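To: sim-eval list
From: Ziad Chamoun
Date: Jan 22, 2021
Subject: Re: Ilcombe kitchen pack, trial license

I have had the Ilcombe pack running under the Pukon runtime for part of the week. Notes below, starting with the windows, as that was the first question. Two renders from the same kitchen:

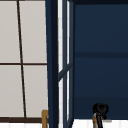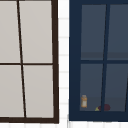

> Before we renew in August I would like to know three things.
> Does the pack give usable variation in fixtures, or only in
> wall color? Can objects behind glass be labeled separately?
> And is the per-seat price the same as for Baloch?

Fixtures: yes, within limits. Frame color, pane opacity and muntin layout are separate parameters. Brown with light gray opaque panes and navy with darker glass can be set side by side in one layout, and the seed file keeps them stable between runs. Sash angle is exposed as a joint, so a policy can be given the opening task without editing the mesh. I would not train on that joint yet. The damping value shipped with it is too low and the sash keeps drifting after contact. Support sent me a patched value, which I have not tried.

Labels behind glass: partly. Instance masks come through when the pane is transparent. They are also written when the pane is set to opaque, which is wrong for our purpose. I filter them against the depth pass. The filter is 34 lines of Python and I can post it if anyone wants it. Small items near a bottom rail get split into two masks when a bar crosses them. The documentation calls this expected behavior.

Price: no. Baloch is per seat, Ilcombe is per node, with 1,000 layouts included and a surcharge after that. For our 6 nodes Ilcombe comes out cheaper unless we regenerate layouts for each run, and at present we do.

Other points. Import into Budar fails on the 3 largest layouts with a texture path error. Renaming the folder without spaces fixed two of them. The third still fails and I have filed a ticket. Collision meshes for counters are good. Those for window frames are convex hulls, so a gripper reaching through an open sash will register contact with nothing there.

My vote is to extend the trial by one month and ask for proper frame collision meshes before paying.

Ziad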